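**May — dye bench, afternoon into evening**

Third go at the walnut hull batch. Hulls are from the Guerra orchard bag, the one Madalena dried over the winter. Soaked overnight in the enamel pot, lid on. Liquor nearly black this morning, smells like a wet barn. Strained through the old pillowcase twice, still gritty at the bottom, so left the last inch in the pot and didn't pour it.

Weighed out 600 g of wool in the end, all Skomadach two-ply, skeined and tied loose in four places. Last time the ties were too tight and we got white rings on everything. Myfanwy still has the hat to prove it.

Mordant: alum on two thirds, nothing on the rest. Walnut doesn't need it but Welington wants to see the difference side by side and so do I. Tags are the punched plastic ones, one hole = no alum, 2 holes = alum. DO NOT use the paper ones again.

Heat log, such as it is
- in cold, brought up slow
- took almost an hour to get to 180 F, burner on the left is weak again
- held there, no simmer. Top reading 93 on the celsius probe for a few minutes when I was on the phone with Giorgia, pulled it back down
- off the heat at 4:40, left to cool in the pot

Wool didn't felt as far as I can tell from poking at it. Will know better once its rinsed.

Giorgia says her Pakine yarn went much redder than ours in the same kind of bath. She is on well water up there, lots of iron I would have thought, but iron should push it darker and duller, so that doesn't add up. Asked her to send a jar. If she does, run one skein in her water and one in ours, same pot size, same day. Write it down this time.

Colour card from the second batch is back from the window. Six weeks half covered. No-alum strip faded a little, alum strip I can't see the line at all. Cosimo could see it but he says that about everything. Pinned to the cork board next to the madder one.

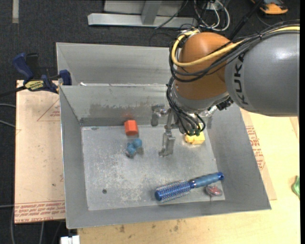 KUKA arm over the gray metal bin, yellow cable across the top.

Indigo vat — checked it while the walnut was cooling. Flower on top is thin and the liquid under is green, more blue than I'd like. pH strip says fine. Probably just needs feeding and a warm night. Gave it a spoon of fructose, stirred once round the edge, lid on, blanket on. Left alone. Cosimo please don't lift the lid to look.

Onion skins: bag is full, can stop collecting. Madalena wants to overdye the pale ones with indigo for green, good idea, but not until the vat is behaving. Three small skeins set aside for that on the top shelf, in the Dirkevon box.

Rinse at 7:15. Alum skeins are a deep warm brown, really even, best so far. No-alum ones lighter, a bit more yellow, one has a pale patch near the tie where it must of sat against the side of the pot. Second rinse ran almost clear. Hung on the back rail, small weights on the ends.

To do
- photograph dry skeins in daylight, by the door
- left burner, clean the jets
- more alum, we're down to the last scoop
- ask Welington if the hulls can go round again for a second bath, I kept the pulp in the bucket
- label the bucket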